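# Party clothes: how to keep sequins, satin and velvet nice until the next time

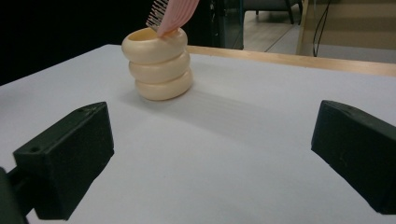

Every October I take out the clothes for the season of weddings and birthdays, and every October I used to find something ruined. A dress like the ones the film stars wear on the red carpet is made to look good for one evening, and the stars have somebody who takes care of it afterwards. We must do it ourselves at home. Before you start, prepare a clean table with good light and put your small tools on it, standing up so that you find them quickly. A cup is enough for this, and it may be a pretty one: a cream cup shaped like three rounded rings holds a pink hair brush very well. Keep the hair brush for hair, please. For velvet you need a soft clothes brush, and for satin no brush at all.

## The same night

Do not throw the dress over a chair. Hang it on a wide hanger in a room where the window is open a little, and leave it there until the next afternoon. Perfume and smoke go out of the cloth much more easily on the first night than after a week in the closet.

Look at the armpits and the hem while you still remember the evening. If somebody spilled wine on you, you know where to look. Press the place with a dry white cloth and do not rub – on satin, rubbing leaves a dull mark that stays also when the stain is gone.

## Sequins

- Turn the dress inside out before anything else.
- Wash by hand in cool water with a small spoon of mild detergent. I use Olleo for wool, but any detergent for delicate clothes is fine.
- Move it gently up and down for a few minutes. Never twist it.
- Roll it in a thick towel, press, and then dry it flat.

Lost sequins can be put back with a thin needle and one knot for each sequin. It is slow work. Last winter I sewed 96 of them on one sleeve and it took me two evenings, with the television on. If the sequins are on one long thread and the thread breaks, make a knot at the broken end at once, or you will lose the whole line.

The iron should not come near sequins. Many of them are plastic and they curl from the heat, and then they scratch the arms of the person who wears them.

## Satin

Read the label first. Silk satin I bring to the cleaner and I don't discuss with myself about it. Polyester satin can usually go in a net bag in the machine, on the delicate program, and the label will tell you if 40 degrees is allowed. I wash mine cooler than that.

Iron it from the wrong side, when it is still a little damp, with a cotton cloth between. Steam is good for small creases, but hold the steamer some distance away. Water drops make spots on satin, and you will then have to wet the whole panel again to make them disappear.

## Velvet

Velvet doesn't like to be pressed. Hang it in the bathroom while you take a hot shower, close the door and leave it for 17 minutes or so after, then brush in the direction of the pile. If there is a flat place from sitting, steam it from the inside and brush again when it is dry.

For dust and cat hair I prefer the brush to a sticky roller. The cheap rollers leave glue.

## Shoes and small bags

Fill the shoes with white tissue paper, not with newspaper, for the ink comes off on a pale lining. Metallic leather should be wiped only with a dry cloth. A little bag with a chain must be stored with the chain inside, wrapped in a sock, otherwise the chain makes a print on the leather.

## Putting away

Heavy dresses with beads should lie in a box. On a hanger the weight pulls the shoulders long, and almost 26 inches of beaded train pulled mine so much that I had to shorten the straps. Fold with tissue paper in every fold, and next time fold in another place.

Plastic bags from the cleaner go in the trash the same day. Use a cotton bag or an old pillowcase with a hole cut for the hanger.

Write on a small paper what is in the box, and what must be repaired. I pin it to the bag with a safety pin, through the bag only. My paper for this year says "blue one, hook missing, buy two".

*Guangming Lu, 27 August 2020*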